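Flarnbridge Forums
Home | Boards | Packing & Luggage | New Posts | Log in

Thread: Fleece in the suitcase, folded or rolled?

pinkshell19
Okay, I am way too excited about this case! It goes from hot pink through lilac to turquoise, and I want to pack it right for Pirkimberg in January. The big question is the fuzzy black fleece with the tan patches. It eats so much room!
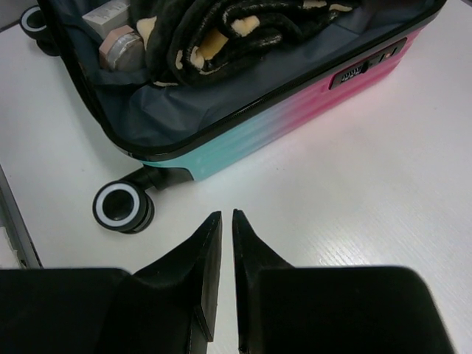
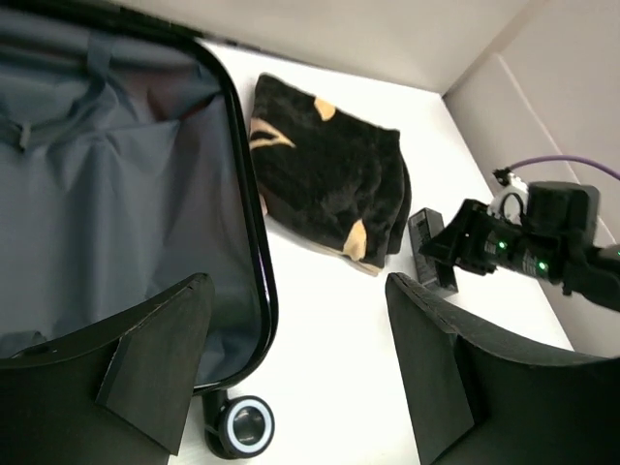
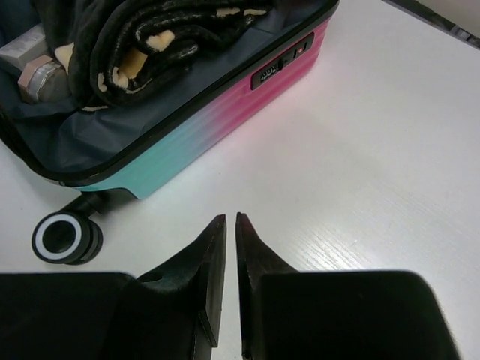
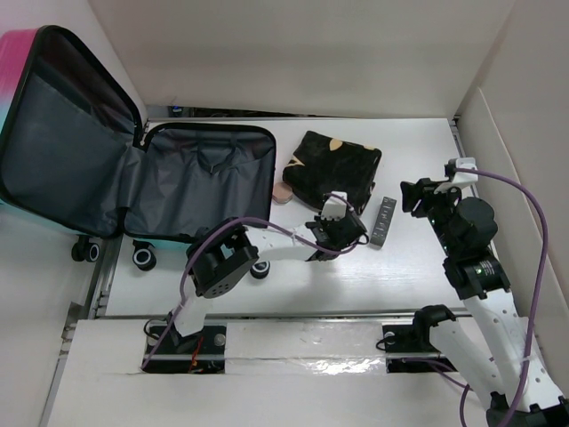

My plan so far is fleece first, flat on the bottom, then small stuff tucked in along the sides. I get 13 pounds of carry-on, so every sock counts. Folders, rollers, talk to me!

majumder_lane
Roll it! Tight as you can, then a couple of hair ties. I did 6 nights that way and had space left for boots.

davis400
Gotta disagree. Fleece springs right back when you roll it and you end up with a log in the middle of the case. Fold it wide and let the straps squash it down.

majumder_lane
Mine didn't spring back, but mine is thinner, I'll give you that.

pinkshell19
Ooh, I forgot about the straps. Trying wide folds tonight. Also, does everyone change the lock code before a trip or after?

davis400
Before, and write it down somewhere that isn't the suitcase. Ask me how I know.

Comments (3)

tealfan6: LOVE those colors, they'd be so easy to find at baggage claim!

snugsock: Just wear the fleece on the plane. Zero space used.

pinkshell19: @snugsock I'd roast, but I'm tempted!

Last updated: May 20, 2024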